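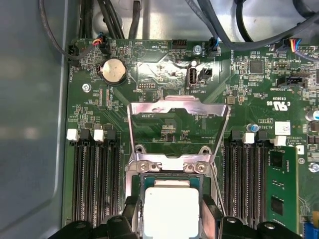 Wonley Newspaper Project
Progress report to the Nakari Fund
March 2024

Work done since the last report

Scanning of the Wonley Courier is finished up to the end of the bound volumes. That is 231 volumes, including the two that were out on loan to the Cheetham museum when we wrote to you in the fall. Both came back in good shape and were scanned in the same week.

The loose issues are going more slowly. They were stored folded, and many have split along the fold. Each one has to be relaxed flat under a board overnight before it goes on the scanner, and the worst ones are being put into clear sleeves first. We had planned to do the loose issues and the Proritham Weekly at the same time, but there is only one large scanner and the sleeves need a different light setting, so we now do them one after the other. The Weekly will start when the loose Courier issues are done.

We have also found a run of a third paper, the Cheetham Farm Notice, which was not in the original plan. It was bound into the back of some Courier volumes without being listed in the catalog. We scanned those pages along with the rest because the volumes were already open. We are not asking for extra money for them.

Text and search

The page images are being turned into searchable text. Results are good for anything printed after the Courier changed presses. The earlier pages are poor. The type is small and worn, the ink has bled through from the other side, and the software reads a lot of the classified ads as nonsense. Names are the main problem, and names are what most people search for.

We tested a sample of 1000 lines from the early pages by hand. From that we decided to correct only the birth, marriage and death notices and the front page headlines, and to leave the rest as the software produced it. Readers will be able to see the page image beside the text, so a bad line can still be read by eye. Correction of the notices began in January and is going at a steady pace.

The search page itself is working in a test version. It lets you search by paper, by year and by word. Searching by place is not ready. Street names in Wonley changed when the mill district was rebuilt, and we need a list matching old names to new ones before a place search will be of any use. The county has a partial list from the tax rolls and has agreed to let us copy it.

Equipment and storage

Page images are kept on our own server with a second copy at the Cheetham branch. The copy runs at night. It failed several times in December when the line between the two buildings went down, and we now get an email when a copy does not finish. The full set of images takes up more space than we budgeted for, mostly due to scanning in color, which we still think was the right choice. Pencil notes in the margins show up clearly in color and are close to invisible in gray.

Public sessions

We ran 21 public sessions at the Wonley and Proritham libraries. Attendance was uneven. The evening sessions in Wonley were full and had a waiting list. The morning ones in Proritham were thin, and one had to be called off for snow. We have moved the remaining Proritham sessions to late afternoon, after the school bus gets in.

People at the sessions mostly want to look up their own family or their own house. A few brought in copies of the paper that we were missing, and these were scanned on the spot and handed back. Two gaps in the Courier run have been filled this way. The strike issues are still missing, and so is most of the flood year.

Money

Spending is close to plan overall. We are under on travel and over on supplies. The overspend is the clear sleeves and the replacement boxes - the old boxes were acidic, and it made no sense to put flattened papers back in them. We would like to move $30 a week from travel to supplies for the rest of the grant period and ask for your approval to do so. The total does not change.

Problems and changes

The late start on the Proritham Weekly is the main change to the schedule. We do not expect it to affect the end date, but it leaves little slack if the scanner needs repair. The service contract has been renewed.

The rights question on the later Courier issues is still open. The present owner of the title has been helpful but has not signed anything. Until that is settled, those years will be viewable inside the libraries only.

Next steps

Finish the loose Courier issues and start the Weekly. Open the search page to the public in May, without the place search if the street list is not ready. Send you the revised supplies budget once we hear back about the transfer.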